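June
By Torquil Morrison

I got to the Mackay workshop at eight in the morning, which was a mistake, because Greer Urquhart doesn't talk much before her second coffee. By nine she wouldn't stop. She has spent the spring comparing two sets of fingers for the same two-armed robot, the rigid pair it used to wear and the soft blue ones she calls the Karkos, and she has opinions about both.

"The rigid ones were great on blocks," she told me. "Give them a block and they're heroes. Give them a drink can and you find out how much you trust your force limit."

So cans it was. I pulled up a stool and tried to keep my elbows off the table while she talked me through the plan - 30 grasps per finger set, same can, same arm speed, then swap hands and do it all again. 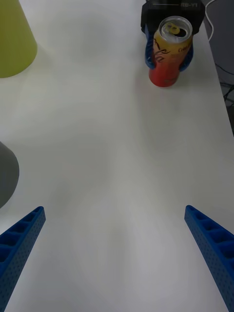 Evander Pringle thinks the whole comparison is tilted. He told me over the phone that soft fingers will always win on a can, that you'd have to try a thin screwdriver or a playing card to learn anything, and that he would happily mail Greer a box of both. She laughed when I passed this on. "He's right about the card," she said. "The Karkos are hopeless with a card! But I don't get paid to pick up cards."

What she does get paid for is a packing job at Gokport, where the arms will handle drinks all day long, and that means dents matter. With the rigid set she dented 14 cans before she found a closing force she liked. With the Karkos she started low and mostly stayed there. The soft fingers bend where they touch, so she can be a bit sloppy about where the hand ends up, and I got the feeling she enjoys being a bit sloppy. 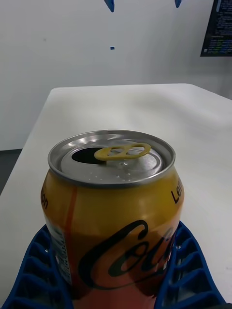 Grip height was the part I'd never thought about. Greer likes to take hold low, and she has a practical reason that has to do with the wrist camera. With the blue fingers down at the base of the can, the lid stays in full view, right down to the yellow pull tab and the dark opening next to it. "I want to see the top," she said. "If the can starts leaning, the oval changes shape and I know." The price is that a low grip feels tippy when the arm moves fast, and she hasn't settled on a speed yet.

I asked if she'd go back to the rigid fingers for anything. "Screws. Connectors. Evander's playing cards." Then she was off again, on to the controller this time, and how the settings from her old arm at Flokonport had been no use to her at all. The next round is set for Friday, with taller cans.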